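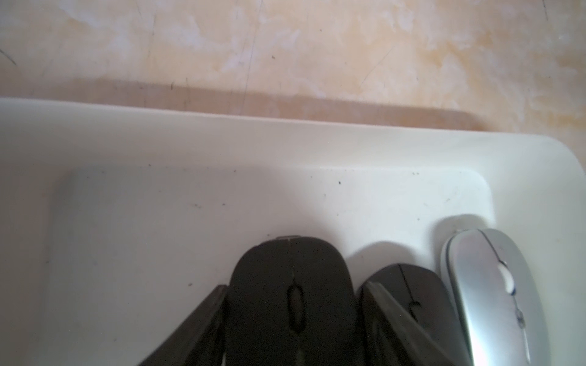

Cinstead Community Help > Home and Kitchen > Surfaces and Cleaning

Fine scratches and dull patches on an old cultured marble top, worth saving?

Posted April 2024

Hello everyone, and thank you in advance for reading, because I know I go on a bit. We moved into my aunt's old house in Jarkthorpe in March, and the downstairs bathroom has one of those long vanity tops with the sink molded right into it. It's the swirly beige kind that was in every house on the street when I was growing up. I was all ready to hate it, and then I cleaned off the hairspray and decided I'm fond of it after all.

The trouble is the finish. There's a dull area to the left of the faucet where I suspect a bar of soap sat for years, and a lot of very fine scratches that you only notice when the light comes in low in the morning. There's also a ring with a slightly yellow edge that doesn't budge with dish soap or with baking soda paste. I did scrub with the baking soda quite a while before I gave up, and now I'm worried I made the dull spot bigger.

My sister says tear it out. The quote we got for a new top with the sink and the plumbing work was $500, and we've just paid for a furnace, so I'd much rather put a weekend into it if there's any hope. Is this something a regular person can polish? Do I need a machine? And is there something I should be putting on it afterward? I don't want to ruin it, but I also don't want to baby it, as it's the bathroom the kids use.

3 answers

Accepted answer

Oh, please don't tear it out yet! I had the very same sort of top in two bathrooms and I brought both of them back, and I am not a handy person by any stretch.

The first thing to know is that cultured marble is mostly ground stone mixed into resin, with a clear layer on top called the gel coat. All that pretty swirling is underneath the gel coat. When the top looks tired, it's nearly always the clear layer that's scuffed, and you can polish that a fair amount before you get into any trouble. Here's the test I use. Wet the dull area with plain water and look at it from the side. If the scratches mostly disappear while it's wet, they're shallow and you'll very likely get them out. If you can catch your fingernail in one, that one is probably staying, though it'll look softer when the rest is shiny.

For the ring, try white vinegar mixed half and half with water on a folded paper towel. Lay it on for a few minutes, rinse it well, and look. If it's mineral from the water you'll see it start to go. If it's yellow all the way in, it may be a burn from a curling iron, and those go down into the resin. I have one and I keep the soap dish on it.

Once it's clean and completely dry, get a gel coat polishing compound, the kind they sell for fiberglass boats. A small bottle cost me less than $20 and did both bathrooms with plenty left over. Put a little on a soft cotton cloth and rub in small circles, a patch the size of a dinner plate at a time, and keep the cloth moving. It'll look hazy and you'll think you've wrecked it. Keep going until the haze starts to clear, then wipe it off with a clean cloth. I gave the worst patch 20 minutes and my shoulder knew all about it the next day. A car buffer on the slow speed works too, but don't lean on it or stay in one place, because heat is bad for the gel coat.

After that, a coat of paste wax made for fiberglass or cultured marble. Let it haze, buff it off, done. I do mine twice a year, when I remember.

For everyday cleaning just use dish soap and a soft rag. No powders, no green scrubby pads, and I'd stop with the baking soda too. It's gentle on a lot of things, but if you rub long enough it will dull a shiny finish. Don't fret over what you've already done, the polish will take care of it.

Do a spot in the back corner first!!

Comment from the person who asked: Thank you so much for this. I did the water test and nearly all of them vanish except one by the edge. The vinegar took off most of the ring, too. I'm off to the marine supply place in Araya to see what they have.

Answer 2

Magic eraser. Works on everything in my house

Reply: Please be careful with those on a glossy top, they're a very fine abrasive. Fine for a scuff on a wall, but they'll leave a cloudy spot on gel coat if you use them every week.

Answer 3

The answer above is good, so I'll only add a few things from having done my mother's place over in Pasira.

If hand polishing doesn't get you there, you can wet sand first with very fine paper and then polish, but I would do it only on the bad spots and only if you have patience. The gel coat is thin, and once you've gone through it you'll have a flat-looking place that no wax will cover. Tape off the faucet base while you work, whichever way you do it. Compound dries in the little gap there and you'll be picking it out with a toothpick, as I was.

Look closely around the drain as well. If you see a web of little cracks there, that comes from hot and cold water over the years, and polishing won't close them. Ours had some and we used it that way another 2 winters before we replaced it. If yours is sound there, I'd keep it.

Also, run the bathroom fan. The compound smells stronger than you'd expect.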